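Häufig gestellte Fragen zur Anmietung der Gemeinschaftsräume

Die folgenden Hinweise gelten für alle Räume, die von der Huerta Hausverwaltung im Quartier Seltora vergeben werden. Maßgeblich ist im Zweifel die Benutzungsordnung in der jeweils gültigen Fassung.

Wer kann einen Raum anmieten?
Antragsberechtigt sind Mieterinnen und Mieter des Quartiers sowie eingetragene Vereine. Gewerbliche Anfragen werden gesondert geprüft.

Wie erfolgt die Buchung?
Die Buchung erfolgt ausschließlich über das Portal Fledico. Eine telefonische Reservierung ist nicht möglich. Die Anfrage gilt erst nach schriftlicher Bestätigung als angenommen.

Wie lange im Voraus muss gebucht werden?
Anfragen sind mindestens 7 Werktage vor der Nutzung einzureichen. Für Termine im Mai und Dezember wird eine frühere Anmeldung empfohlen.

Wird eine Kaution erhoben?
Bei privaten Feiern ist eine Kaution zu hinterlegen. Die Rückzahlung wird nach der Abnahme veranlasst und erfolgt auf das im Antrag genannte Konto — Barauszahlungen sind ausgeschlossen.

Kann eine Buchung storniert werden?
Bis vier Werktage vor dem Termin ist die Stornierung kostenfrei. Danach wird die volle Nutzungsgebühr fällig.

Welche Ruhezeiten gelten?
Ab 22 Uhr ist Zimmerlautstärke einzuhalten. Fenster und Außentüren sind ab diesem Zeitpunkt geschlossen zu halten.

Darf eine externe Bewirtung beauftragt werden?
Ja. Der Betrieb ist bei der Buchung anzugeben. Für den Saal Daretti ist zusätzlich eine Anlieferungszeit zu vereinbaren.

In welchem Zustand ist der Raum zu übergeben?
Tische sind abzuwischen, Fliesenböden feucht zu reinigen. Abfälle sind mitzunehmen. Eine Endreinigung kann gegen Gebühr hinzugebucht werden.
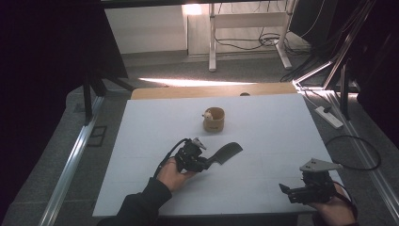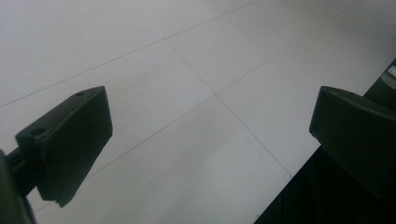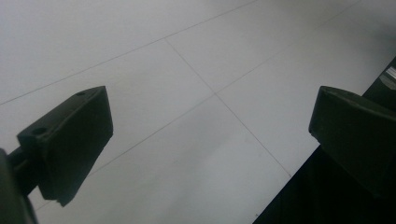
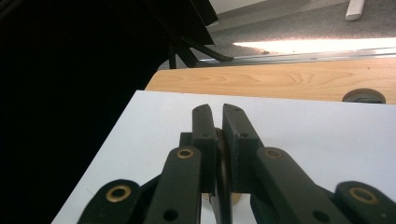

Rückmeldung einer Mieterin: Bei der Stornierung fehlt mir der Hinweis, ob der Tag der Absage mitzählt. Ich habe im Portal am Abend storniert und trotzdem eine Rechnung über die volle Gebühr erhalten. Könnten Sie das bitte ergänzen?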